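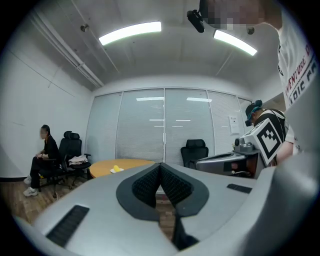 Progress report: evaluation of the Koubek hand-held gripper kit
Prepared for the Clakby equipment fund by Hywel Craddock, Prandcombe
Period covered: to the end of August

1. Status

The evaluation is on schedule for the collection work and behind schedule for the replay work. Both kits on loan from Koubek are in use. We have passed the 1000-episode milestone set out in the award letter and stood at 1393 recorded episodes when this report was closed. No money has been moved between budget lines. One decision is requested from the fund (section 7).

2. Equipment as supplied

Each kit consists of a gripper body with trigger, a gripper-mounted camera, a head mount with its own camera, a charging dock and a carrying case. The jaw pads have a mesh texture and the shell is gray. Fiducial markers were supplied as printed sheets and are fixed to the body by the user. The packing list omitted the spare pads. Koubek sent them separately after a reminder, and they have been entered on the inventory.

The written instructions are adequate for first assembly. They are thin on calibration. The section on pairing the head camera with the gripper camera refers to a menu item that does not exist in the installed firmware. Ilgın Tatlı wrote a replacement page, which is now kept in the lid of each case.

3. Collection

Sessions are run in ordinary office rooms, as agreed, with the furniture left where it is. Tasks so far are limited to tabletop work: picking up a small item, placing it on a plate, moving the plate, and handing an item from one operator to the other. Drawer and door tasks are planned for the next period.

Operators reached a usable pace within their first session. The main cause of rejected episodes was the marker leaving the view of the head camera when the operator turned the wrist outward. A change to the operator briefing reduced this, and rejected episodes are now mostly caused by starting a recording before the jaws are fully open. The software could block this. We have asked Koubek to consider it.

Rejected episodes are kept in a separate directory with the reason noted. They are not included in the total given above.

4. Hardware findings

Weight. Operators reported fatigue in the forearm toward the end of long sessions. Sessions have been shortened and a rest period added. The balance point is forward of the grip, and a lighter front shell would help more than a lighter handle.

Jaws. Grip on rigid items is reliable. Thin flat items such as cards and envelopes are difficult to lift from a table without sliding them to the edge first. Pad wear is slight and no pads have been replaced.

Lighting. Overhead fluorescent fixtures cause flicker in the gripper camera at the default shutter setting. Fixing the shutter manually removes it. The setting is lost when the battery is changed, so it now appears on the pre-session checklist.

Head mount. The strap ratchet on one mount slipped and was exchanged by Koubek under the loan terms. The replacement has given no trouble. Operators who wear glasses prefer to put the mount on over a cap.

5. Data handling

Recordings are copied to the project server at the end of each session and checked for dropped frames and clock drift. Drift between the two camera streams was within the limit stated in the test plan for all accepted episodes. Faces of people in the room are blurred in any still or clip that leaves the project, including those supplied to the fund. Consent forms for all operators are on file at Prandcombe.

6. Replay on the arm

Replay has been delayed. The adapter plate for mounting the Koubek jaws on our arm was cut to the wrong bolt pattern by the supplier, Musthorpe. A corrected plate has been delivered at no charge and fits. Ilgın Tatlı has completed dry runs with no item in the jaws, and the arm followed the recorded paths without fault. Replay with items will begin once the jaw-opening values have been checked against a gauge. Until that is done we can offer no view on whether the recordings are accurate enough for training, and the fund should not treat the episode count as evidence on this point.

7. Decision requested

The loan ends before replay testing can be completed. Koubek has offered to extend it on the present terms for both kits. We ask the fund to approve the extension. Purchase of either kit should be deferred until the replay results are available.

8. Next period

Complete the jaw-opening check. Begin replay with items, starting with the plate tasks. Start drawer and door collection. Return the faulty adapter plate to Musthorpe. Send Koubek the consolidated list of corrections to the instructions.

Questions on sections 3 to 5 should go to Hywel Craddock, and on section 6 to Ilgın Tatlı.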